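Posted 04/01/2024

The board of Brarkarora College voted in December to raise the student activity fee to $229 per semester, from $210. I serve as faculty representative to that board, and I voted in favor. The views below are my own.

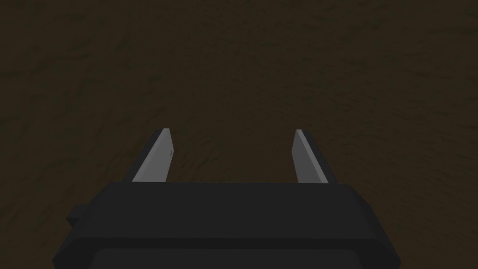 Tuition assistance at the college has not kept pace with enrollment. The emergency grant fund received 100 applications last fall and paid 34 of them. Dr. Maysoun Shboul has proposed moving part of the new fee income into that fund, and I support her proposal. The full proposal will go to Dean Eilif Amundsen before the summer session.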